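七月去了一趟 Vatthorpe,看 Kurnov 的实验室开放日。拖到现在才写,笔记本上有半页被咖啡泡过,能认出来的都在下面了。

先交代一下我去的动机,特别俗:我就想知道机器什么时候能替我收拾厨房台面。我不懂控制,也不懂算法,会装扫地机器人,会骂扫地机器人,水平到此为止。同行的 Powell 比我还外行,他关心的是中午管不管饭(不管,楼下有台自动售货机,吞了他的硬币)。

## 路上和进门

从 Skolldale 坐车过去,中间换乘,站牌写得乱七八糟,我们在一个环岛旁边站了好久,看着对的那班车从马路对面开走。到的时候上午那一轮讲解已经开始了,门口的姑娘很好说话,给我们贴了访客贴纸就放进去了。

我脑子里的“机器人实验室”一直是电影里那种,白得晃眼,玻璃后面站着穿白大褂的人。到了一看,更像哪个学校的手工教室!木头台面,黑色铝型材搭的架子,大窗户,外面是树和楼。有人坐在办公椅上背对着你干活,有人站在机械臂后面,谁也没有要表演的意思。窗边还养着绿植。我一下子就不紧张了。

讲解的小伙子嗓门不大,屋里又嘈杂,我得一直往前凑。他说他们挑任务的标准是“人做起来觉得无聊的”,叠杯子、摆瓶子、把东西放回它该在的地方。我心想这说的就是我每天晚上九点以后的人生。

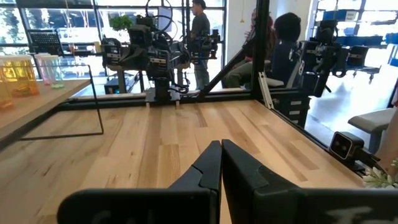 *黑夹爪与拼木台面,左后方的台子上摞着彩色塑料杯。*

夹爪比我想的朴素得多。两根手指,没有手掌,没有大拇指,就是两片黑的东西凑到一块儿。我在家拿筷子试过(回来之后的事了),用两根筷子把调料瓶从桌上挪到架子上,五次里掉了两次,还有一次把盐撒了。从此我对两指夹爪这个物种充满了敬意。

小伙子讲了一个我以前从没琢磨过的问题:摞在一起的塑料杯最难的地方在分开。人会下意识地捻一下、晃一下,听见“啵”的一声就知道开了。机器要么靠看,要么靠电机那边传回来的一点点阻力去猜,而透明的杯子偏偏又不好看清楚。我在旁边拼命点头,想起每次聚会我都得用指甲抠那一摞一次性杯子,我自己都抠不开。

Powell 问能不能让它洗碗。小伙子笑了笑,说水是另外一个世界。就这一句,没往下讲,我到现在还惦记着呢。

## 药瓶那一摊

我待得最久的地方是摆瓶子的台子。半透明的小药瓶,五颜六色的,盖子是白的,桌上有,后面架起来的木板上也有。题目听上去简单到有点侮辱人:把瓶子放上架子,放稳,别碰倒旁边的。

我站那儿看了一会儿,开始替机器冒汗。瓶子有粗有细,有高有矮,前面的挡着后面的,还透光,底下的桌面又反光。换我来做,我会先把碍事的那个往旁边拨一拨,再伸手去够里面的。这个“先拨一拨”,按他们的说法,要教起来挺费劲:机器得知道哪个可以动,动了以后放哪儿,还得记得原来想拿的是谁。

他们的教法是让人来带着做,一遍一遍地演示,把动作录下来,再拿去训练。我问一个动作要录多少遍,小伙子说光是某一种摆法,他们就攒了大约170遍。我妈教我叠被子都没教过这么多遍,而且我至今叠不好,所以这里面的效率到底怎么算,我没想明白。

我看到的那几轮里,有一轮特别顺,夹起来、抬高、挪过去、放下、松手,旁边一位家长都鼓掌了。接着那一轮它在瓶子上方停住,往左蹭一点,又往右蹭一点,像我站在超市货架前挑酸奶。小伙子没有去救它,就让它自己在那儿犹豫。过了好一阵,它下手了,夹偏了,瓶子转了半圈躺倒。围观的人“哎呀”一片,那种心疼是真心疼。

速度嘛……慢。我拿手机掐了一下,有一轮从伸手到松手用的时间,够我把家里那层药箱全收完,再翻出一盒过期的感冒药扔掉。可我转念一想,洗衣机洗一缸也要一个多小时,我从来没嫌它慢过,我又不站在旁边等。慢要是不用人陪着,就没那么要紧。眼下的麻烦在于它得有人陪着,瓶子倒了,是人过去扶的。

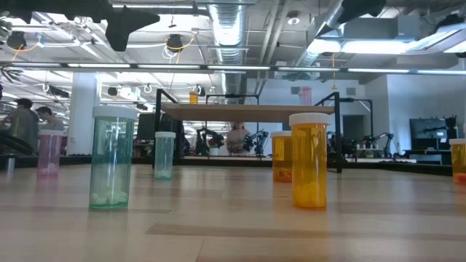 Tudur Voyle 听我念叨到这儿就不同意了,他觉得拿家里比根本不公平,车间和仓库才该先算账:东西的种类固定,架子的高度固定,灯也不会突然关掉,慢一点可以多摆几台,夜里也能接着干;至于家里,他说光是地上会多出一只袜子这件事,就够这些机器再学很久。

我跟他争了几句。我说车间也乱,我以前在包装线上打过暑期工,那个所谓“固定”的纸箱,受潮了会鼓,胶带会翘,标签有时候贴反,组长一着急还会把两种货混着堆。他说那也比我家强。他没去过我家,但这话我没法反驳。

后来我们俩勉强凑出一个都能接受的说法:摆放类的活,东西不多、位置大致有数、出了错有人兜着,这样的地方现在可以试试看。让它一个人(一台?)在厨房里从头收到尾,我不指望。至于药,我反正不会让任何还在“往左蹭一点、往右蹭一点”的东西替我外婆分药,把瓶子放回架子上倒是可以,她自己经常放错层。

## 下午又转了一圈

中午去外面吃了碗汤面,味道一般,回来再逛人就少多了。我趁机问了一堆上午不好意思问的傻问题,记下来的有四个,按我还能认出来的字写在这儿:

- 绿植会不会碍事?回答是会有一点影响,家里也有绿植,留着正好。
- 瓶子换个颜色它还认不认识?看情况,有的换了没事,有的就会发呆。
- 有人从后面走过去,它会不会分心?早先会,现在好些。
- 夜里它们关不关?关。(Powell 听了松了一口气,不知道他在担心什么。)

第一个问题的答案我最喜欢。我原先以为做实验都要把桌子清得干干净净,结果人家巴不得乱一点,太整齐的地方学出来的本事,换张桌子就用不上了。照这个道理,我家厨房简直是高级训练场,欢迎随时来采集,自带鞋套就行。

我还被允许站到操作的位置上试了一小会儿,带着手臂去够一个瓶子。太难了!看别人做的时候我满脑子都是“再往下一点嘛”,轮到自己,手腕怎么转都不对,夹爪的指尖明明对准了,一合拢,瓶子往前溜了一截。旁边一个小朋友比我强,上去就夹住了,举着不肯放下来,后面排队的人等了半天。

所以我现在对“机器笨手笨脚”这种话谨慎多了。没有手感,没有皮肤,隔着一截金属去碰一个滑溜溜的小瓶子,我也笨。
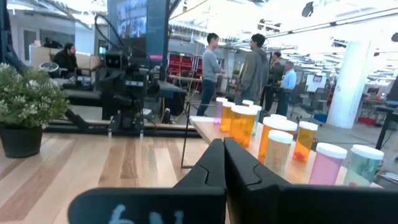
*白盖药瓶挤在木板架上,桌子另一头是那盆小白花。*

## 给也想去的人

别穿得太正式,会显得很奇怪。站着的时间比坐着长,鞋要舒服。讲解用的词不算难,听不懂就举手,小伙子脾气好,同一个问题我换着说法问了他好几遍,他都当新的来答。拍照的话他们只要求别开闪光灯。

想看成功率曲线之类的硬东西,开放日上没有,我问了,说要等他们整理好。我没有专业判断能力,上面写的那些“顺”和“不顺”只是我站在那儿看见的几轮,运气成分多大我说不上来,别拿去当证据跟人吵架。

回 Skolldale 的车上 Powell 睡着了,我在算要是真有这么一台东西,放家里哪儿。灶台旁边放不下,餐桌上得占掉半张,那我们在哪儿吃饭?算来算去只有阳台,可阳台上没有要收拾的瓶子。

晚上到家,水槽里泡着早上的碗,我自己洗了。下一次开放日他们说会加一个叠毛巾的台子,我已经把邮箱留给门口那位姑娘了,有消息再来补。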